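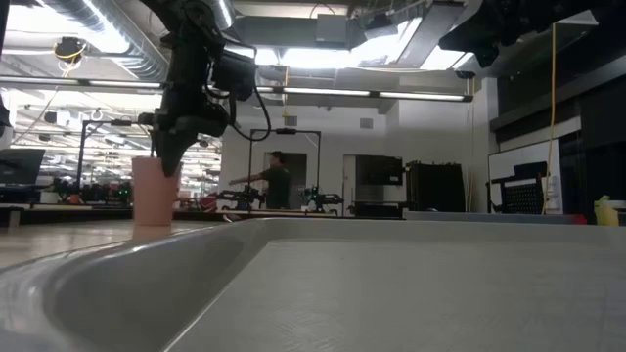

Hard water film on plastic cups and trays

limescale_lou
Moved to Lulmont in February. Water report says 392 mg/L hardness. Every plastic cup and tray we own now has a grey film that dish soap won't shift. Glass is fine after vinegar. Is plastic different?

Trương
Same chemistry, softer surface. Soak in 1 part white vinegar to 4 parts warm water for 15 minutes, rinse, dry with a cloth. Don't use a scouring pad. Scale keys into the scratches and the film comes back sooner.

kettle_descaler
Citric acid works better than vinegar and doesn't smell. 35 g per litre. I'd skip the soak and wipe it on.

Trương
Wiping is fine for a flat tray. It won't get scale off the inside base of a cup. Soak those.

pipefitter_west
You're both treating the symptom. At 392 you want a softener. I fitted a Zurnik under the sink and the film stopped.

kettle_descaler
A softener for a few cups is poor value. Mine was quoted at $300 before the plumber, and there's salt to buy after that.

pipefitter_west
The hot water tank benefits too. Cups are the least of it.

limescale_lou
Renting, so no plumbing changes. Tried citric on one cup and vinegar on another. Both came up clear of film. The old tray is still cloudy in the middle.

Trương
If it looks clear when wet and cloudy when dry, it's probably fine scratching. Acid won't fix that.

limescale_lou
It does. I'll leave it alone, then.

Recent threads
Dishwasher salt: coarse or tablet?
Trivomeo kettle, replacement lid seal
Removing tea stains from melamine
Tap aerator blocked again

Contact the moderators | Back to top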